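Forums > Automation and Robotics > Service Robots > Can any of them do chores yet?

Can any of them do chores yet?

Started by drawbar_k, 10/07/2018

drawbar_k
I run maintenance for a small shop in Dandcombe. Management has seen a Wutis demo and now wants to know whether an arm could take over the end-of-shift work: wiping benches, sorting returned hand tools, emptying swarf trays, folding the shop towels. My position is that it can't, or can't at a price we'd pay. I'd like to hear from people who have had one of these on a real floor and not on a stand. Numbers preferred.

pitch_circle
Depends on the chore. Swarf trays are a solved problem if the trays are all the same and sit in a fixture. You don't need fingers for that, a parallel jaw will do. Towels are a different matter. Cloth has no fixed shape, so every grasp point has to be found again after each move. The best cycle I have timed on a single towel is 3 minutes, and that one ended up as a wad.

Titilayo Osagie
I'd split the list another way. Sort by what happens when the grasp fails. If a towel is dropped, the machine tries again and you've lost a minute. If a micrometer is dropped, you've lost a micrometer. We tested a Firna hand with multi-segment fingers on returned tools for most of February. It got 50 out of 60 into the right drawer. The failures were nearly all thin things lying flat: feeler gauges, scribers, steel rules.

drawbar_k
50 out of 60 is worse than our apprentice on a bad day. Was that with somebody supervising?

Titilayo Osagie
Yes, one operator with a hand on the stop. The operator also picked up whatever was dropped, so the labor saving was close to nil. I still wouldn't write it off. The year before, the same test wasn't worth scoring.

gearlash
Everyone blames the fingers and I think that's wrong. A curled finger with a few joints can hold nearly anything on your list. The weak point is knowing whether it is holding it. Current draw on the finger motors tells you there is resistance – it doesn't tell you whether the resistance is the wrench, the drawer lip or the finger next door.

pitch_circle
Disagree in part. Contact sensing helps, but a good share of our faults were plain mechanical. Screws backing out at the knuckles, cable jackets rubbing through, grit in anything that flexed. Put a hand with that many moving parts next to a surface grinder and see how long it stays in spec. A bellows over the wrist keeps some of it out. It does nothing for the fingers.

gearlash
Then don't put it next to a surface grinder. drawbar_k asked about benches and towels.

drawbar_k
The benches are next to the surface grinder.

gearlash
Fair enough.

Musa Odukoya
For wiping I'd leave the hand off entirely. Fixed pad, light constant force, known bench height. We had that working on an Etim arm and it was dull and reliable, provided the bench was clear. Clearing the bench first is the actual job, and that part stayed with people. So the question for your management is whether they want to buy an arm to do the easy half.

pitch_circle
Same finding on our side. The machine took the quick part of the chore and left the slow part alone.

Titilayo Osagie
One more thing to budget for is reach in tight places. A jointed hand is bulky from the knuckles back. Fingertips will go into a drawer that the wrist won't, and the planner has to account for all of it. We lost more time to refused paths than to dropped tools. Shallow open bins fixed most of that, at the cost of 2 benches of floor space.

drawbar_k
That is useful. So for a fair trial: open bins, nothing thin, no cloth, benches cleared by hand, away from the grinder. At which point I have changed the shop to suit the robot and I'm not sure what is left for it to do.

gearlash
Swarf trays. And you'd learn something. The vendor's own lab won't tell you how it behaves with your tools in it.

pitch_circle
If you do run a trial, write the pass mark down before the arm is delivered. Ours moved every time there was a visitor. Count a manual pickup as a failure, and log the time lost to resets separately from the time lost to faults.

Titilayo Osagie
For reference on the bulk question, our setup with the fingers partly curled. Look at how much hardware sits close in behind the part that does the work.

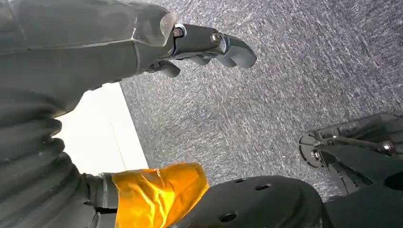 Musa Odukoya
I'd still quote the trays and the wiping as separate jobs. If the trays alone don't pay for the arm, a hand on the end of it won't change the sum, and a tipping fixture with a timer would cost a good deal less than either.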